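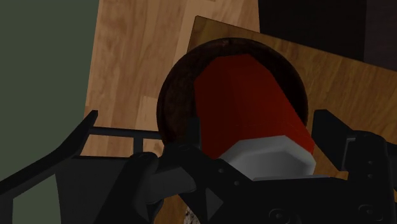
Gripper at the red cup-like object, brown bowl behind or under it. Simulated.

May 8, 2025

Wukovent compact SUV, rear door seal and wind noise work. Continued from the binder.

Second prototype body back from Dorov at noon. Odometer 3,625 km. Left rear door still sits proud at the upper corner, right rear is within tolerance. Shiela reset the striker and repeated the closing effort check. No change at the latch, slightly lower effort at the handle.

Swapped the Wurner seal for the softer Dela Peña section on the left side only. Corner joint is molded, not glued, and the clips take the same holes. Cycled the door 200 times by hand before measuring. Two clips lifted near the beltline. Pushed back in, marked with yellow paint pen.

Road run at a steady 100 km/h, windows up, fan off. Whistle at the left C-pillar is gone. A lower flutter remains, same pitch as before, and taping over the roof rail end cap removes it. So the cap goes on the list as a separate item. Maricel has the recordings.

Open:
- Shim under upper hinge, left rear. Alaric to cut.
- New end caps from Dorov, ask for the July tooling level.
- Door slam rig, 1,000 cycles on the Dela Peña seal once the clips are sorted.
- Zuleica wants the water test repeated with the roof rails fitted.

P. Galang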